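Hand-held gripper demonstration
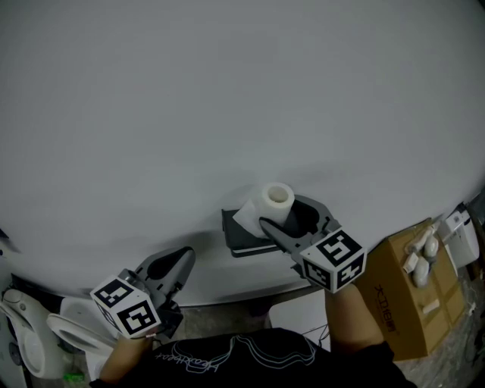 Page last changed in August, by Javiera Godoy

Hand-held gripper demonstration is a way of gathering examples for a learning system. A person holds one gripper in each hand and does an ordinary job with them, while a camera worn on the head records the work. The recordings are later used to train a control program, called a policy, for a robot with two arms. No robot needs to be present during the recording. The method belongs to the wider field of imitation learning.

Equipment

The gripper has a handle and a pair of fingers which the person opens and closes. The finger shape should be close to that of the robot's own gripper, because the policy will learn what these fingers can and cannot hold. On each gripper is fixed a white cube printed with black square patterns, known as fiducial markers. Software finds the patterns in the video and calculates from them the position and the angle of the gripper. A cube is preferred to a flat plate, as at least one face usually stays visible when the hand turns.

Procedure

One recording of one job is called an episode. In the Stesano collection, made at Misholm, an episode begins with both grippers open and ends when the person moves them away from the object. Bathroom articles form one group of tasks in this collection. A typical one uses a roll of toilet paper standing upright on a dark tray, with a loose sheet hanging down at the side. The right fingers are placed open around the base of the roll before they close. The base is taught as the place to grip, since the upper layers are soft and unroll easily.

The group contains 2,380 episodes, recorded by five people. Each person worked in blocks of 88 episodes and then made a pause. The position of the roll was changed between episodes, so that the policy does not learn one fixed place on the table.

Checking

Episodes are checked before training. The Reven tool, which was written for the Stesano collection, marks the parts where a cube is lost from view. Short gaps are filled by calculation from the neighbouring images. An episode with more than four gaps is removed. Wrong grips followed by a correction are normally kept – they show the policy how to recover.

Limits

The grippers carry no sensor for force in their simple form, and a policy trained in this way may press too hard on soft paper. A human arm can also reach in ways that a robot arm cannot, and such episodes have to be left out or adjusted. The pale surface of many tables makes white objects difficult to separate from the background.

See also

Imitation learning
Fiducial marker
Yang calibration sheet
Teleoperation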